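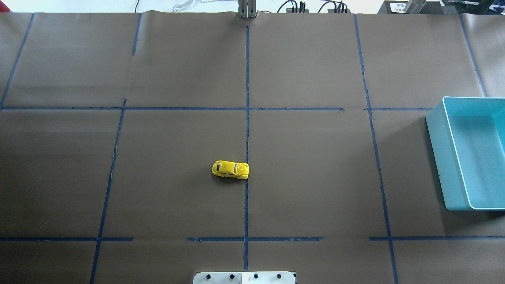
Covering a Table for Craft Day

Cut the paper 2 inches longer than the table at each end. Fold the extra under and tape it to the underside. Smooth out from the middle with your forearm.

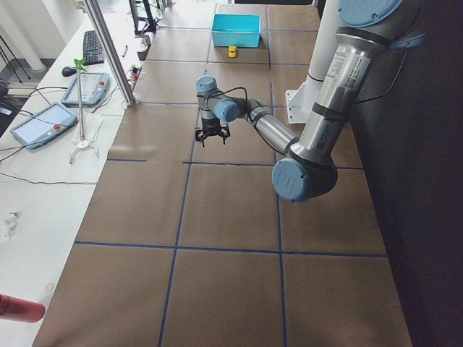

Overlap the sheets and put the top one on the side people reach from, so sleeves don't catch the edge. Glue pots go on a tray.
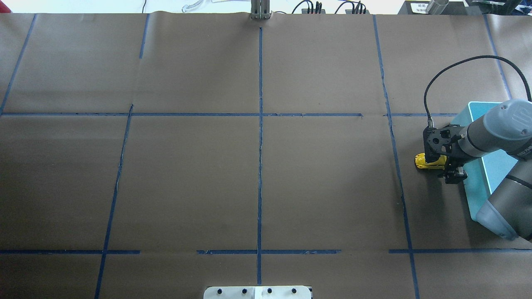 Cleaning up

Shake crumbs and glitter into the trash before you peel. Pull the tape back slowly, low to the surface.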